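4. Buyers' accounts of capacity and charging time

4.1 Material

This section deals with what buyers of portable battery packs say about capacity and charging time after they have owned the pack for a while. The bench measurements are reported in Section 3 and are used here only where a buyer's complaint can be set beside them.

The material comes from two sources. The first is a set of almost 2000 customer reviews of the three packs in the study (the Salehi, the Rarnotport and the Laser), copied from the sellers' pages on 2025-07-13. Reviews with no written text were left out, as were those that dealt only with delivery or packaging. Reviews in which the writer said they had not yet used the pack were kept in the set but coded separately, because many of them contain clear statements of what the buyer expected to get.

The second source is a round of interviews held in Merkden in March. The 16 people interviewed had all bought one of the three packs with their own money and had used it for at least one full season. They were found through notices in a public library and in phone repair shops. No payment was offered beyond bus fare. The interviews were held in a meeting room at the library, except where the person asked to be seen at home. Notes were taken by hand and typed up on the same day.

The sample is small and comes from one town. It leans towards people who carry a pack to work or college every day, and says little about those who keep one in a drawer for power cuts. This should be kept in mind when reading what follows.

4.2 Coding

Each review was read twice. On the first reading, every statement on capacity, charging time, heat, weight, cable fit or indicator lights was marked. On the second, the marked statements were sorted into expectations, complaints, praise and advice to other buyers. A single review could fall into more than one group. Long reviews very often did.

The interviews were coded with the same headings, but two further ones had to be added. One was sharing, since several people lent the pack to family members and then could not say how much of the charge they had used themselves. The other was habit, which covers remarks about when and where the pack is put back on charge. Neither subject comes up much in the reviews. A buyer who writes a review in the first week has not formed a habit yet.

Star ratings were noted but not used in the analysis. The link between the stars and the text was weak for all three packs. Some of the most detailed complaints about capacity sat under the highest rating, usually with a remark that the price had been low.

4.3 What buyers take the capacity figure to mean

The figure printed on the pack is the capacity of the cells at cell voltage. The output socket runs at a higher voltage, and some energy is lost in the conversion. What reaches the phone is therefore less than the printed figure suggests. This is normal for every pack of this type and is explained, in small print, in the leaflets of two of the packs in the study. The third leaflet does not mention it.

Most buyers in both sources did a simple division. They took the figure on the pack, divided it by the figure for their phone battery, and expected the answer in full charges. When the pack fell short they looked for a reason, and the reasons they gave were of a few kinds. The most common was that the seller had printed a false figure. The next was that their own pack was faulty. A smaller group blamed the cable, and a few thought the phone was taking charge and wasting it.

The first explanation is worth a closer look, because it does real harm to sellers whose figures are correct. Reviews of the Salehi pack often state that the capacity is "fake" or "half of what it says". In our own discharge runs the Salehi cells came close to their printed value (Section 3.2). The writers were measuring something different from what the figure describes. On the other hand, buyers of the Laser pack made much the same complaint in much the same words, and there the bench results give them some support. A reader who has only the reviews to go on cannot tell the two cases apart.

People in the interviews were asked to say what the number on the pack meant. Several said it was the size of the battery and left it there. Some said it was a score, and that a bigger one was better. One woman, who had bought the Rarnotport pack to replace an older model, said she had chosen it because the number was larger than the one on her laptop. She had not noticed that the two were given in different units.

Figure 2. A small, clear, faceted object resting on a flat grey plate, next to a wooden tabletop.

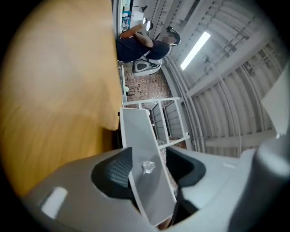
Few people in either source had looked at the rated output capacity, which on all three packs is printed in smaller type below the main figure. When it was pointed out during the interviews, the usual response was surprise that it was there at all. One man read it aloud, compared it with the large figure, and said that it was the number he would have wanted on the front of the box. Others were less interested. They had worked out from daily use how long the pack lasted and had stopped caring about either figure.

4.4 Charging time

Complaints about charging time come in two forms which need to be kept apart. One is about how long the pack takes to charge a phone. The other is about how long the pack itself takes to fill. Many reviews say only that the pack is "slow", and these were coded as unclear unless the rest of the text settled the matter.

For charging a phone, the cable was the largest single source of trouble. All three packs support fast charging through one socket only. On the Rarnotport pack the fast socket is marked with a coloured ring, and complaints of this kind were less common there. On the Laser pack the sockets look the same apart from a small printed symbol, which wears off in a pocket or bag. People who had owned the Laser pack for some months told us they had learned which socket to use by its position next to the button.

For filling the pack itself, expectations were set by the phone. A phone that fills in an hour or two leads its owner to expect the same from the pack, although the pack holds more and is often plugged into an old charger kept for the purpose. Leaving the pack overnight solved the problem for most people. The exceptions were students in shared housing, who did not like to leave anything charging in a kitchen or hallway, and shift workers who had only a short time at home.

Heat was mentioned mostly alongside charging time. Buyers described the pack as warm, very warm or hot, and we had no way of knowing what temperature was meant by any of these. The statements were counted as mentions of heat and nothing further was drawn from them.

4.5 Indicator lights

All three packs show the remaining charge with a row of lights. Buyers tended to read the lights as equal steps. In the bench runs the last light on the Salehi pack stayed on for a much shorter time than the others, and this matches a steady stream of reviews in which the pack is said to "die suddenly". The complaint was coded under capacity where the writer blamed the battery and under lights where the writer blamed the display, but it is likely that the same behaviour lies behind both.

In the interviews, people dealt with this in their own ways. Some recharged the pack whenever one light had gone out. Some ignored the lights and charged it on a fixed evening. The habit of charging on a fixed evening was more common among those who shared the pack with someone else.

4.6 Limits of the material

Reviews are written by people who chose to write them, and mostly soon after purchase. Loss of capacity with age is therefore almost absent from the review set, although it was raised often in Merkden. Some reviews may also have been written in return for a discount. We removed those that said so and could not identify the rest.

The interviews relied on memory. Where a person could give no clear answer about how long they had owned the pack, the answer was recorded as unknown. The coding was checked against the typed notes a second time before the comparison in Section 5 was made, and the headings were not changed after that point.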